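# Artificial tulip

An **artificial tulip** is a made flower that copies the garden tulip, usually one bloom to a stem with a leaf or two attached. I've been keeping this page going for a few years now, mostly for people who arrange fake flowers at home and want to know what they're buying. It covers the flowers, the vases they end up in, and the little garden tools that so often get set out with them (I have a soft spot for those, so that section runs long).

## Materials

Most of the ones I come across are either fabric or some kind of soft molded foam or rubbery plastic. Fabric petals are cut flat, pressed with heat and glued around a center. They fray at the edges after a while, and sunlight is hard on the pinks. The molded kind feels cool and a bit waxy, and the petals spring back when you squeeze them, which is why sellers like to call them "real touch." Stems are plastic over wire. If the wire stops short of the head, the tulip will droop at the neck, and you can't really fix it except with floral tape and patience!

Paper tulips exist too and I love them, but they hate humidity. Mine lasted one summer.

## Colors

Real tulips come in nearly everything except a true blue, and the artificial ones follow along and then add the blue anyway. Mixed bunches tend to be soft: pink, peach, white, a yellow or two to wake it up. Kevser Sarıgül, who has arranged far more of these than I have, puts the palest ones in first and the yellow last, and I've copied her ever since. The Wamano spring list ran to 89 shades when I last went through it in April, and I'd have trouble telling a third of them apart.

## Vases

A tulip vase wants a neck narrow enough to hold the stems up and a mouth wide enough that they can lean. Ribbed ones are my favorite. The ridges catch a bit of light, so even a plain white vase has something going on, and they're easier to grip when you're carrying the whole thing across the room. Artificial stems weigh less than people expect at the bottom and more than they expect at the top, so a light vase will tip. I drop in a handful of gravel. Volkan Türkmen uses dry rice, and he's had mice, so... gravel.

Let the bunch lean! Fresh tulips bend toward the window, and a fake bunch standing bolt upright looks like a box of pencils. Bend each stem a little in your hands, a few inches below the head, and send most of them the same way.

## Miniature garden tools

These are the small trowels, forks and rakes sold for houseplants, children and display. The Brullow sets I grew up with were painted green and chipped if you looked at them. Newer ones come in pastels, and pale turquoise seems to be everywhere at the moment. A flat-bladed trowel is fine for smoothing the top of a pot but it won't lift much soil; for that you want one with a scoop to it.

For display, two tools are plenty. Lay them down near the vase, close together, as if you'd just come in from the yard. Unai Toledo hangs his on hooks and I've told him what I think.

## Cleaning

Dust is the whole problem. A soft makeup brush does petals nicely, and a hair dryer on cool gets down between the leaves. Molded tulips can be wiped with a damp cloth. Don't soak fabric ones, as the glue lets go and the dye can run. Turquoise paint on small tools scratches easily, so skip the scouring pad and use dish soap.

## Storage

Keep stems flat in a long box with tissue between the heads, and take them out of the vase first. I once left
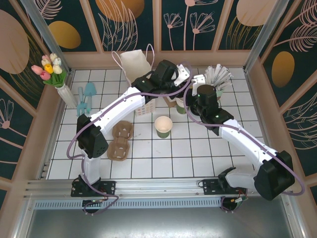
a bunch standing in a closet from spring to Christmas and every head on the door side was squashed flat. Steam from a kettle brought most of them back, held well away from the spout. The white ones never did quite close up again.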